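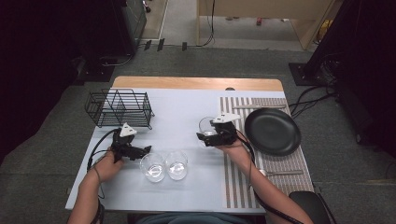

Search notebook entries Go

March, Sunday, started after lunch

Table linen warp, second attempt

Cut off what was left of the first warp and started again. The tension on the left side never recovered after the knots slipped on the back beam, and it seemed a waste of weft to keep going. The good part of the cloth is rolled up on the shelf by the sink. The rest can go for samples.

Yarn is the Altcombe cotton, same grey and natural as before. The meter on the winder says there are 1,577 metres of grey left on the big cone, which covers this warp and leaves some over for weft. The natural is from the older batch. It is slightly creamier than the new one when you hold them together in daylight, so please don't mix the two in one warp. I have put masking tape round the old cones.

Stripes as planned, grey and natural alternating, all the same width. Aurélien wanted to try a narrow stripe at each selvedge to hide the pull-in. I have left it out for now. If the edges still draw in we can add it next time, but I would like to see the plain version first.

Winding

Wound in 2 chains instead of one long one. Slower to start but much easier to handle at the raddle. I made a mistake in the cross on the first chain, where I picked up a pair in place of a single thread, and found it before I took the chain off the pegs. Choke ties in red wool every metre or so. The blue ones from last time had shed fluff into the grey.

Beaming

Used the Pasetti loom, all 8 shafts free, though the pattern only needs half of them. Wound on with brown paper between the layers. The warp sticks ran out before the end of the first warp and I think that was part of the trouble, as the outer threads had dropped down at the sides of the roll. Paper this time was cut wider than the warp and folded in at both edges. The ratchet on the back beam still misses a tooth now and then. It needs a new spring. I rang Hinds to ask whether they stock that size and they are going to look.

Threading took most of the afternoon. One crossed pair near the middle, corrected with a string heddle. The reed is the one with the rust spot at the far right, so I kept the warp clear of that end.

Tying on

Lashed on instead of tying in bunches. Tension much more even across the width. Wove a few picks of scrap rag to spread the threads and then a short piece of plain grey to check the sett. It looks a little open on the loom, but the earlier sample closed up well in the wash and I would sooner leave it as it is than resley.

Washing test on the old cloth

Cut a square from the first warp, marked it with tacking thread, washed it by hand in warm water with soap flakes, and dried it flat. It lost about 10 per cent in length and less than that in width. I had allowed too little for the hems, so the weaving length for each piece needs to go up. New measuring ribbon is pinned to the breast beam, marked in pencil. Throw the old ribbon away if you find it.

The grey did not bleed into the natural. The cloth was stiff when dry and softened after pressing with the iron on the wrong side while slightly damp.

To do

Spring for the ratchet, see above.
More bobbins. Half of the plastic ones have split ends and catch on the shuttle.
Ask the mill shop at Osstead whether they will have any more of the creamier natural.
Aurélien Boyer to weave the first piece to the new ribbon and note the number of picks before beating gets tired and uneven.
Oil the treadle pins, not the lams. Somebody oiled the lams and there is a mark on the floor cloth.

Left the warp slackened off overnight. Please tighten it before using the loom and check that the back beam has caught properly.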